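Subject: Re: [hisedthorpe-hall] Echo in the small room, what worked for you?

Hello all,

Sorry for the slow answer, I was away for most of February and read the list only on my phone. I quote the part I want to reply to.

> We moved our reading group into the small room at Hisedthorpe and the
> sound is terrible. Every voice comes back from the walls and two of our
> older members have stopped coming, they say they get a headache.
> Somebody told us to buy foam panels from Tiltico. The price for the
> whole room is $767 and we don't have that. Has anyone tried something
> cheaper? Also, are we allowed to put screws in the walls?

For the last question: no screws. The hire agreement says it on page 2, near the bottom, and it also says no tape that takes the paint off. Our choir used the same room for two winters, so we had your problem and we tried several things.

First I would not buy the foam. Maybe it is good foam, I don't want to speak badly of Tiltico, but thin foam takes away only the high part of the sound. The room becomes dull and the low voices still boom. A friend's music school did it and they were not happy with the colour of the sound after.

What helped us most was the floor. We borrowed two old rugs, thick ones with felt under them, and put them between the rows of chairs. The difference was clear from the first evening. If your group sits in a circle, put the biggest rug in the centre of it. Please check that the corners lie flat, I tripped on ours more than once.

The second thing was cloth. Heavy cloth is better than light cloth, and cloth with folds is better than cloth pulled tight. I read that you should buy double the width of the wall and let it hang in waves. We bought the end of a roll from Flundari, the fabric place on Pearce Street, in the bin at the back of the shop where they keep the remnants. It is worth asking there, they don't put everything on the shelves. If you can leave a little space between the cloth and the wall, even the width of a hand, it works better for the lower voices. We used a free-standing clothes rail for this and it was fine, but it needs a weight on the feet.

The third thing costs nothing. Move the reader away from the corner. In a corner the voice gets louder but also less clear, and people at the other side hear only a kind of cloud. Our conductor stood in the corner for the whole first winter and we believed we were singing badly. Let the reader sit near the middle of the long wall and turn a little to one side, so that the voice does not go straight at the opposite wall and come straight back.

You can test the room yourselves. Clap once, loudly, and listen for the tail. If it sounds like a small spring or a buzz, you have two bare walls facing each other, and covering only one of them is often enough. Do this before you spend any money, and do it again with people in the chairs, as coats and bodies take a lot of sound too.

One more point about fire. The hall wants a label on any large fabric that stays up overnight, to show it was treated. If you take it down after each meeting they don't ask. Our folding and unfolding took 7 minutes when we had learned it.

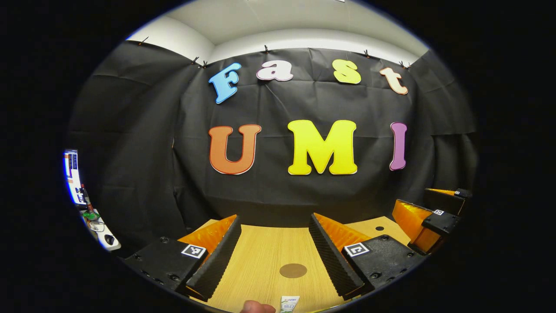

For your older members I would also put the heater off during the reading if the weather allows it, the fan makes a low noise and one has to listen through it. And a smaller circle is better than a louder reader.

If you want to try the rugs before you look for your own, write to me off the list. They are rolled up in my garage and the choir will not need them before the winter.

Kind regards from the Thursday choir's former librarian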